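Flullia Warehouse Terms

Version 2, 4 June 2023
Maintainers: Frauke Haberkorn, Akihiko Hirano

Summary

Flullia is a glossary dataset of warehouse and shipping terms in English and German. It holds 2,604 entries in 19 subject groups, from pallet sizes to customs paperwork. Each entry has a term, a short definition, a part of speech and a source code.

Files

terms.csv – all entries, UTF-8, comma separated
groups.csv – subject group codes and names
changes.txt – edits since version 1

Sources

Terms were collected from in-house manuals supplied by Ostermann and from word lists kept by the Itholm office. Definitions were rewritten by Birgit Ackermann. Spelling variants share one entry ID and are listed in the variant column, separated by semicolons.

The group BIN covers open containers, totes and crates. "Bin" and "tote" are separate entries, although several source manuals use them for the same item.
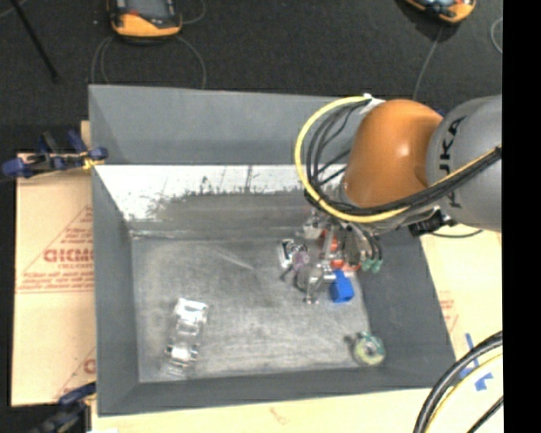
Known issues

Two groups, CUS and INS, have no German definitions yet. Plural forms are missing for most compound nouns. Regional terms from Austria and Switzerland are marked only where the source marked them.

Loading

Read every column as text. Group codes with leading zeros are damaged if a spreadsheet program converts them to numbers.

License and contact

Free for non-commercial use with credit. Send corrections to Dardo Jara with the entry ID in the subject line.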